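Tresby Open Day — Questions People Keep Asking

Last updated after the Wednesday session. Scroll down for parking, it's near the bottom. If your question isn't here, email the desk and give us a day or two.

When is it and how long does it take?

Doors at 2, demo starts when most people are sitting down. Plan on 28 minutes of hands-on per group, plus the talk, plus however long you want to hang around. We run through the afternoon. December sessions are the same format, no changes except the heating will be on.

Do I need to book?

Yes please. Walk-ins get in if there's a spare chair but we can't promise. Booking is by name only, no account, no app. Group code is 2376, type that in the box marked code or it won't let you past the first page. We know that page is slow.

What will I see?

Sorting and tidying with hand-held grippers. Household stuff, nothing exotic — sponges, wrapped snacks, yarn, a tin. You hold the gripper, you squeeze, the fingers close. The camera on the tool records what the fingers are doing, and that's what the Worken software learns from later. Most of the visit is the table. The talk is short on purpose.

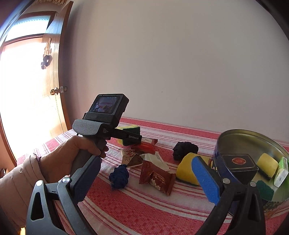
Sponges, snacks, yarn and the tin, with a second gripper coming in from the left.

Is there an actual robot arm?

Not at this one. The open day is about the collecting side, people doing the task by hand with the tool. Brallness has arms and runs its own visits, separate booking, seperate waiting list. Ask them, not us. We get two or three emails a week about this.

Can my kid try it?

Age 7 and up, with an adult next to them. Younger ones can watch. The fingers don't pinch hard but the tool gets heavy after a while and small wrists get tired. Take breaks, swap hands.

I'm left-handed. Problem?

No. Works either way. Tell whoever is at your table so they sit you on the side with more elbow room.

What's the hardest thing to pick up?

Depends who you ask. Yarn gets a lot of votes — it squashes, it drags, and a loose loop will hang onto whatever is next to it. Shiny wrappers slide. People expect the tin to be the tricky part and then it's only tricky at the rim, when you come in too low and knock it.

Sponges are what we start everyone on. Soft, forgiving, you can see right away if your grip is off center. Go for the middle of the long sides or the two flat faces, whichever way it's lying. Squeeze till it holds and then stop squeezing. Beginners crush it every time, which is fine for the sponge but it's a bad habit to carry over to the snacks.

Do I have to follow a script?

Sort of. There's a task card. Something like: pick up item, lift clear, hold, place in tin. One item at a time. Don't use your free hand to help, even if it's quicker, even if it's right there. If you drop something leave it where it lands and carry on from there. Dropped items are useful too, the Sakalauskas people asked us to keep them in.

How high do I lift?

Higher than feels natural. Clear of everything else on the table, hold it still for a moment, then move. The hold is the bit everyone skips. 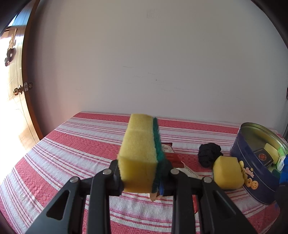
Stepan Yurchenko wrote in after his visit to say that the hold was the only part he found difficult, and he'd like it demonstrated twice before anyone touches a tool. He also said he was rushing because the person before him was fast, and could we please stop calling out times. Fair. Times are no longer called out.

Why so many repeats?

One good pickup doesn't teach the software much. It needs the same sponge from the left, from the right, half behind something, on its edge. So you'll do it again, and then the item gets turned and you do it again. Some visitors love this. Some are done after the first round and go get coffee, no hard feelings.

Does the camera record me?

It points at the fingers and the table. Hands and sleeves show up, sometimes the wall or a bit of the room. If your face gets in by accident tell us and that clip comes out. You sign a form at the door. No form, no tool, but you can still watch. Voices are not kept.

What should I wear?

Whatever. Roll up big sleeves if they bother you. Leave rings and bracelets on if you like, a dangly bracelet will annoy you by the end though.

Can I eat the snacks?

Not the ones on the table. Those are props and they've been squeezed by a lot of strangers. There's a seperate plate by the coffee.

Can I take pictures?

Yes, of your own table. Ask before you shoot someone else's.

Can my school or company come as a group?

Up to 28 people, split over tables. More then that and we'd do two sessions. Write early and say what age and whether anybody needs a seat with a back or step-free entry. Both are fine, we just set the room differently.

Where do I park?

Side street behind the building. Front spaces belong to the neighbors and they do complain. Bike rack at the gate.

Will I get to see my own clips?

Yes! Ask at the end and we'll play a couple on the laptop. Copies by email if you leave an address, allow a week or so.

Is it free?

Yes.

What if I have to cancel?

Reply to the confirmation email with the word cancel. Someone on the list gets your chair.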